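Urkness sweet swap moves indoors and runs out of table

22 September 2019

The Urkness sweet swap, which began as a way of getting rid of other people's holiday presents, has outgrown the library steps and is now held in the back room of the Hutsuliak tea rooms. The room has better chairs and a worse draught. Entry remains free, provided you bring something wrapped.

The rules are short. Put in 8 sweets, take out 8 sweets, and don't put back one you have already squeezed. Chocolate is allowed until the radiators come on. Fudge was banned last year after a disagreement over whether a slab counts as one sweet or as many, and the ban stands despite a petition from the fudge side of the room.

This month's swap drew the biggest pile so far, with more than 200 sweets handed over in the first hour. A fair share had labels that few in the room could read, which did nothing to slow things down. Regulars have grown used to choosing by colour. Red is generally held to be safe. Green divides people, having in the past meant apple, melon, tea, and on one memorable afternoon something closer to seaweed.

The organisers, who trade under the name Lelerico for reasons lost to an old raffle licence, had promised a printed guide to the foreign wrappers. It ran to 2 pages and covered liquorice. A fuller version is expected, though it was also expected in spring.

There was some grumbling about the boxes. Sweets used to be tipped straight on to the tables, where everyone could see what was going and get an elbow in. Now many of them start out in shallow cardboard boxes, and people have taken to rummaging, a practice the rules neither permit nor forbid. One long-standing member of the queue described it as "the January sales, with toffee". Supporters of the boxes say that they stop things rolling on to the floor, where the tea rooms' dog considers them his.

The tablecloth got a warmer reception. Purple, fuzzy and covered in flowers, it replaces the wipe-clean one that went missing after the summer fair, and it has the advantage that a sweet put down on it tends to stay put. Whether it can be washed is a question for another month.
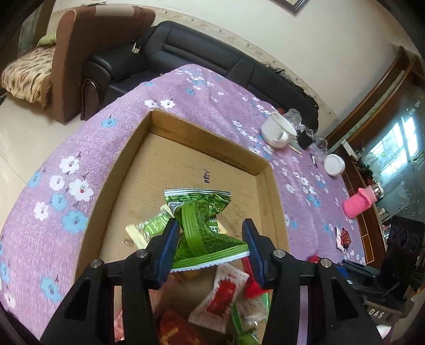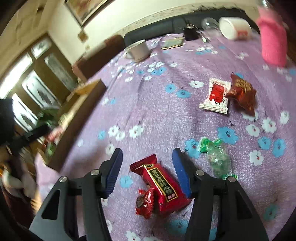 Anything left at closing time went into the jar on the tea rooms' counter, priced at nothing and guarded with a firm look. By the following morning it held mostly aniseed.

Floltow, whose own swap was set up in open imitation of this one, has invited Urkness to a joint event in the village hall there. Urkness is considering it. The hall seats 100 and has a proper kitchen, but Floltow allows fudge, and talks are said to be at a delicate stage.

The swap continues monthly in the back room. Bring your own bag, as the paper ones have been used for the aniseed.

Related items
Floltow hall roof: scaffolding to stay up
Hutsuliak tea rooms put scones back on the menu
Summer fair tablecloth still missing
Library steps reopen after repairs
Letters: in defence of fudge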